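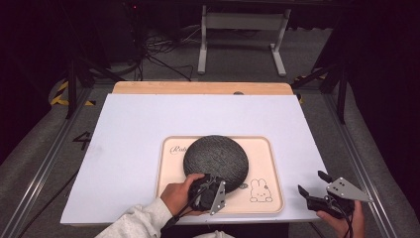 A bunny tray on one of the tabletops.

We got to Grondisitz a little after nine on Saturday, which was early enough to find parking behind the town hall and late enough that the good pastries were gone. The open day for the regional council campaign had drawn all the parties onto two floors, and I had promised myself I would visit every one of the 41 tables before lunch. (I made it to maybe half, and I enjoyed nearly all of them!)

The Pramel list had the biggest crowd by far. Their people were patient with my questions about the bus line to Wevidside, and a very kind woman walked me through the budget page by page - all 45 of them, though we did skip the tables at the back. The Abdelaziz list was across the hall, smaller and quieter, and still arguing with itself over whether to run jointly with Pramel. They have until the filing deadline to decide, and I heard three different answers in the time it took to drink one coffee.

Upstairs you could see the council chamber and sit in the members' seats, which are lower than they look from the gallery. The debate at two was standing room only, with 300 chairs set out. Housing took up most of it, and the question about the water rates never did get a straight reply. Doors closed at 8, but we left before then to beat the traffic on the bridge.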